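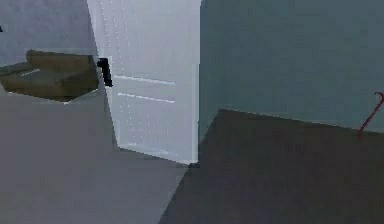 Automatisation au boulot : que deviennent les gens ?

Posté par Kiri Treloar, 24 février

Astness nous installe des bras Humon à l'emballage. Nous sommes 39 et on nous promet des « missions enrichies ». Quelqu'un a vécu ça ?

Cantero_68

Chez nous, ça date de septembre. L'enrichissement consiste à surveiller un écran et à remplir le cahier d'incidents, que je tiens avec un certain talent littéraire.

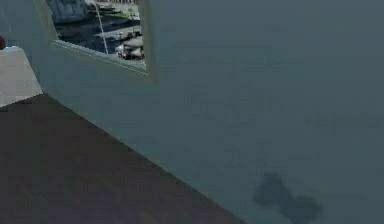

Faut-il savoir programmer ?

Deux jours de formation suffisent pour relancer un cycle. Le reste va au service technique, qui rappelle quand il veut.

Demandez surtout par écrit :
- qui a le droit d'arrêter la machine
- si la prime de cadence est maintenue 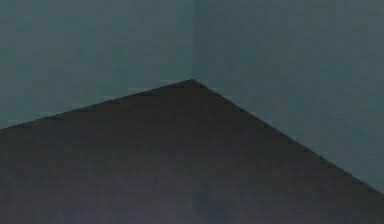
- qui forme les intérimaires, et sur quelles heures

Flondia

Ma prime de 169 euros a disparu avec la cadence. On peut dire que mon dos va mieux. Tout passe d'abord en simulation, et on m'a demandé mon avis sur les prises. Première fois en neuf ans.
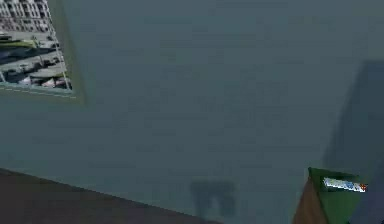

Côté relations, j'ai perdu mon binôme, muté aux retours. Je cause donc au technicien de simulation. Son décor a un tableau au mur, avec une rue et des voitures. Notre salle de pause attend toujours le sien. Bon courage Kiri, et lis bien l'avenant.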